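工单:插内存任务,末段下压前规划失败 / 手爪停在槽上方不动
提交人:Victor Temba
模块:Hodau 规划节点 + 力控插入
优先级:高(二月演示要用)
状态:处理中

现象:
接近段正常,到内存槽上方的预插入位也正常,之后请求直线下压,规划器返回 fraction 不足,任务挂起。连跑13次,4次能下去,其余全停在预插入位。没有碰撞报警,没有急停,驱动器日志干净。

环境:控制器没动过,Owino 感知包上周升过一版,Hodau 配置跟 Grastham 那边的台子同一份。机箱侧放,侧板拆掉,夹具位置没改。

09:20 先怀疑逆解跳支。把关节轨迹导出来看,腕部没有翻转,相邻点变化很平滑。排除。

09:50 怀疑奇异。可操作度打印出来,离阈值远着呢。排除。

10:30 把规划场景dump出来,看到点云转的八叉树在槽口上面有一坨占据体素,手指一往下就判碰撞。线缆那一侧最密。体素是哪来的还不确定,可能是线,也可能是金属件反光的噪点。
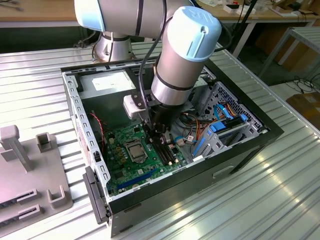

10:45 临时关掉八叉树,只留机箱的网格模型,同一个预插入位,规划马上通过。只做了规划没执行,线缆不在网格里,直接跑会刮到。所以锅在感知这边,不在规划器。

11:15 翻 Owino 的更新记录,自体滤波的 padding 默认值改了,单位也从米换成毫米,我们的配置还按米写的。等于手指周围基本没滤,自己的手指被当成障碍物留在地图里。跟"有时行有时不行"也对得上:等待时间长一点,地图衰减掉就能过。

11:40 改配置,padding 按毫米重新填,重启感知节点。注意只 reload 参数没用,必须重启,在这坑了我二十分钟。

12:10 规划跑100次,只规划不执行,fraction 全满。实机跑了两次,能下到接触,但第二次力控搜索超时,螺旋搜索40步走完没找到槽。跟本单应该不是同一个问题,先记着。

遗留:
1. 线缆那侧的体素还在,变少了。要不要给线缆单独画个禁入区,还是靠点云,等 Curstead 的人回复
2. 力控搜索超时另开单,日志我下午传
3. 配置加载时加单位检查,数值不合理直接报错,别再静默吃进去
4. 规划失败的报错太笼统,至少把碰撞的 link 名打出来,不然每次都得dump场景

临时方案:没升 Owino 的台子先别升。已经升了的,照上面改 padding 再重启节点。改之前把旧的 yaml 备份一下,回滚要用。

补充 14:05:Grastham 台子查过了,同样的配置同样的毛病,只是他们还没跑到插入这一步所以没发现。已经通知,配置等我合并了再拉,不要各改各的。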